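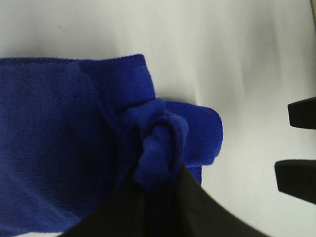

blue one, knotted. sock thread incoming, sorry to everyone who followed me for trains

1/ right so I've been knitting socks for six years and people keep asking me how to start so I'm putting it all in one place and then you can stop messaging me at midnight (you can still message me at midnight)

2/ do not start with a jumper. everyone starts with a jumper. my sister started a jumper in August and it is currently a sleeve

3/ start with socks. small. fits in a coat pocket. if it goes wrong you've lost a week of bus rides

4/ needles – I use 2.5mm, a long circular one. the four pointy sticks method is fine too but I dropped one down the side of a train seat somewhere outside Plusandale and I've never gone back

5/ yarn. get something with a bit of nylon in it for your first pair. pure wool is lovely and you will go through the heel by easter

6/ my usual is the Soratau sock wool, 4 ply, comes in a hank so you have to wind it. WIND IT BEFORE YOU START. I didn't once and spent a whole bank holiday untangling on the kitchen floor

7/ cast on 68 if you've got feet like mine (size 7, wide, high instep). 60 for narrow feet. if you're a tight knitter go up a needle size before you add more stitches

8/ the cast on has to stretch. I cannot say this enough. first pair I made I couldnt get past my own heel. stood in the hall hopping

9/ German twisted cast on. look it up, there's loads of videos, pick one where you can see the person's thumbs

10/ rib for as long as you can bear. I do 2x2, twenty rows. some people do the whole leg in rib and tbh they stay up better, I just get bored

11/ then the leg is plain knitting round and round and this is the good bit. telly bit. I've done entire legs during one football match

12/ HEEL. ok. everyone panics about the heel. you are knitting a little flap back and forth, then a little cup, then picking up stitches down the sides. it makes no sense written down. just do what the pattern says one line at a time and don't read ahead

13/ was taught the heel by Arturo Valentini who ran the Tuesday group above the bakery. he'd sit there and go "don't look at it, just knit it" for two hours. best teaching I've ever had

14/ if you get a hole at the corner where the flap meets the top of the foot, pick up one extra stitch in the gap and knit it together with its neighbour next round. gone

15/ foot: knit till it's about a thumb's length short of your toes. try it on. try it on again. you wont believe how many people don't try it on

16/ toe: decrease every other round, then every round near the end, then graft. put the kettle on for the grafting and don't let anyone speak to you

17/ now make the other one lol

18/ second sock syndrome is real. I have a bag. we don't talk about the bag

19/ what helped me was casting on the second one the same evening I finished the first. even just the rib. then it's not a new project, it's one you're already in the middle of

20/ someone's asked about cost. two balls of the Ishida stuff does a pair and leaves enough for stripes on the next. no it is not cheaper than buying socks. never going to be cheaper than buying socks

21/ washing – cool wash, no softener, flat to dry. radiator if you're feeling brave

22/ someone else asked how many stitches are in a sock. depends on everything but I did count a baby one on a very dull train once, leg only, 1554. please don't make me do a big one

23/ oh and use Zirkutar for keeping track of rows if you like an app. I use a pencil and the back of an envelope and I lose the envelope

24/ forgot gauge. knit a swatch. I never knit a swatch. knit a swatch

25/ darning is a whole other thread, will do it at the weekend if my hands are up to it. need a mushroom (wooden thing not the food) or an old lightbulb

26/ replies are open, show me your heels. esp the bad ones

27/ edit to 7, someone's pointed out 60 is still big for kids. yes. 48 for a child, ish, measure the actual child

28/ and no I don't take commissions, I've got three birthdays and a christening to get through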